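Ticket: Right arm loses its grip on chopsticks, left arm cable gets in the way
Product: Hoder two-arm tabletop sorting kit
Opened by: Elsie Fairclough, Lelbridge
Handled by: Reece Birkett, Wragg customer support
Status: Open, waiting on customer

Elsie Fairclough wrote:

Hello, and thank you in advance for reading all of this, as I know I go on a bit. We have the Hoder kit on trial at our teaching kitchen in Lelbridge. The plan is for it to sort the small stuff after class: spoons into one container, chopsticks into another, bowls into the big white bin. My colleague Araceli Alvarado set it up with me in March and we've grown very fond of it.

The bowls and soup spoons are fine. We've put 1100 picks through it according to the counter on the screen, and the spoons hardly ever give trouble. Chopsticks are another story. The right arm goes down to the black tray, closes, starts to lift, and then the chopstick swings around and drops. Sometimes it picks up two together and only one makes it over to the blue bin. The screen says "grip OK" the whole time, so it doesn't try again, it just carries on as if everything was lovely.

The other thing (tell me if this should be its own ticket) is the cable on the left arm. It hangs down in a big loop over the white bin, and twice now it has snagged on a bowl.

Reece Birkett replied:

Hi Elsie, thanks for such a thorough write-up, and please don't apologize for the length! We can keep both problems on this one ticket. Could you tell me which software version you're on, what the grip force is set to for the chopstick job, and whether you've changed the finger pads at all? You'll find the first two under Settings, then Job Details.

Elsie Fairclough wrote:

Version 4, and the grip force is 26. I didn't know you could change the pads, so no, they must be the ones it came with. Araceli did wipe them down with dish soap, and we let them dry overnight before trying again. No difference that I could see.

Reece Birkett replied:

That helps a lot. The force is on the low side for something thin and smooth. It's the setting we ship for spoons, and I suspect it was copied over when the chopstick job was made. Would you try these in order, and run a short batch after each so we know which one did the trick?

1. Raise the grip force to the middle of the green band on the slider. Leave the spoon job where it is.
2. In the chopstick job, change the pick point from "nearest end" to "center".
3. Turn on "check after lift". The arm will pause for a moment and look again before it moves off.
4. Spread the chopsticks out on the tray so that no two are touching. I know that's not how they'll arrive in real life — we only want it for the test.

For the cable, please stop the arms and switch off at the wall before you touch anything. There should be a pack of soft clips in the accessory box. Leave enough slack at each joint for the arm to turn all the way both ways, then move it through its reach slowly by hand before you power up again.

Elsie Fairclough wrote:

Well, step 2 made the biggest difference! With the force up and the pick point at center, it carried nearly all of the loose ones across without a wobble. Step 3 caught a couple of the drops and it went back for them, which got a little cheer from the room. Pairs are still hit and miss, and I haven't got to the clips because there was no pack in our accessory box. I looked twice, and so did Araceli.

We'd also like to know whether the pads wear out. Dean Dawber, who runs our other kitchen, heard they should be changed at 4000 picks and wants to budget for it if he orders one too.

Reece Birkett replied:

Really pleased to hear it. I've put a pack of clips and a set of the ribbed finger pads in the mail to you, no charge. Dean's number is right for the standard pads. I'll ask Carol Ackroyd on our parts desk to send him the price list for both kinds.

Pairs are harder, and I'd like our software people at Istulov to look at your job file. Would you export it from the Job Details page and attach it here? Until the clips arrive, please keep the left arm on the slow setting and stay close by while it's working over the bowls.

Attachment added by Elsie Fairclough, June 9, 2018
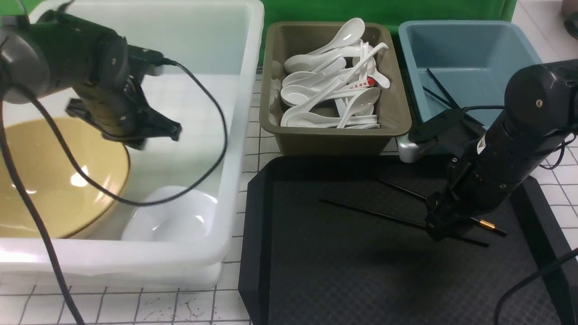

Right arm on the chopsticks, left arm and its cable over the white bin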